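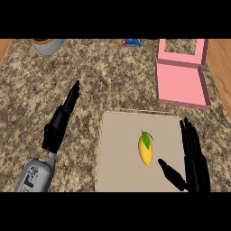
My mother kept the same kitchen for most of my childhood and all of my brother's, and I don't remember anyone ever suggesting she get another one. The cupboard under the sink had a door that needed lifting as you closed it, and there was a drawer we called the bad drawer, which you opened with your knee braced against the one below. Visitors learned these things the way they learned where the light switch was. When she finally sold the place, in her seventies, the agent walked through and said the kitchen was "dated but serviceable", and she was so pleased with serviceable that she rang me up to repeat it.

I've been thinking about that word a good deal, as our own kitchen has reached the age where people begin to look at it kindly. They come in, put the wine down on the speckled benchtop, and ask if we have any plans. We don't have any plans! We like it. I would like to put in a good word for leaving a kitchen alone, and I know I'm arguing against a great many glossy magazines and at least four members of my own extended family.

Let me be fair to the other side first. Some kitchens really do need to go. My friend Maëlys Lacroix bought a house in Gurdale where the oven door opened straight across the only way out to the yard, so that roasting a chicken meant nobody could get to the clothesline, and the floor near the fridge had gone soft in a way that frightened the children. She had it all out by the end of March and I cheered her on. If you can't reach the shelves any more, or the wiring makes your hair stand up, or you've come to dread going in there, then by all means ring the builder.

What I mind is the other sort of renovation, where a perfectly good room goes into a skip for being the wrong colour. I walked past one of those skips last winter. It belonged to our neighbour Kamarul Nasution, a lovely man and a far better cook than I am, and in it were cupboard doors without a mark on them and a sink I'd have been proud of. I asked him what had been wrong with the old one. He thought about it for quite a while, standing there in his socks, and said it had made him feel as though he hadn't got round to something.

I understood him completely. There's a feeling put about now that a house is a list of jobs, and that a room left as it was found is a job you've been too lazy or too hard up to do. Colours that were everywhere when we moved in became embarrassing within six years, and I've lived long enough to see a couple of them come back around with new names and higher prices. Mottled stone had its day, then everything had to be white, and now I'm told by my niece that people want "movement" in a surface again, by which she seems to mean speckles.

And the speckles are so useful. You can drop half a piece of toast on a speckled bench and be none the wiser until lunchtime. Kristóf Farkas, who fitted kitchens for most of his working life and is now retired and free to say what he likes, told me he never once put a pure white top in his own house. He has brown flecks, and he wipes it down before bed whether it needs it or not.

Then there's the money. Jenő Veres, down the road, saved for years for his new kitchen and then spent the first summer following us about with coasters. He'd loved having people in before that. It was the sort of house where you'd find someone's teenager frying eggs at 4 in the afternoon and no one quite sure whose teenager it was. It has loosened up again since, I'm glad to say, mostly after his grandson dropped a casserole dish and put a chip in the edge by the stove. I thought Jenő would be heartbroken, and he was for a week or so, and then the coasters went back in the drawer.

I suppose what I'd ask of anyone with the brochures spread out on the table is to give it another year and do the small things in the meantime. Fix the hinge. Buy a decent lamp for the dark corner, and get the tap seen to, and move the saucepans closer to the stove where they should have been all along. We did the saucepans last spring and I can't tell you how cross I was that we hadn't thought of it sooner. If you still want the whole lot gone after that, well, you'll know more about what you want in its place, and I'll come and help you empty the cupboards.

As for ours, the hinge on the pantry door went in autumn and I replaced it myself. It sits a little crooked, so you have to lift it as you close it.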